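The bag drawer, and how to beat it

Everyone has one. Mine is under the sink and it stopped closing in September. Paper bags, mostly – the good kraft ones from Haltton, the flimsy ones from the bakery, a few so creased they were basically napkins. I counted. 70. For a household of two.

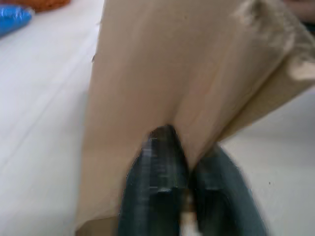

So, one Sunday, out they came. Rule one: if it's torn at the bottom, recycle it. Don't argue. Rule two: flatten the keepers, sides tucked in, and stand them up like files. Grocery bags with no handles line the compost bin. Bags with handles get a second life as gift bags, and that's where it gets fun.

A plain brown bag and a couple of small plush toys is a kid's birthday sorted. No gift wrap, no tape. Shops like Midine want silly money for a printed bag that does teh same job. Stuff in some tissue, tie the handles with yarn, go.

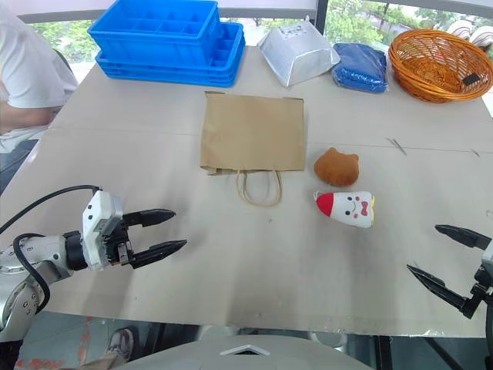 Kraft bag, two plush toys, and blue divided trays at the back of the table.

The trays are for the little bits – tags, ribbon ends, clips. Foil cooler bags are another story, they never fold flat and I keep one. Just one. Maruyama, my local grocery, takes paper bags back at the door so the extras went there. Drawer closes now. Mostly.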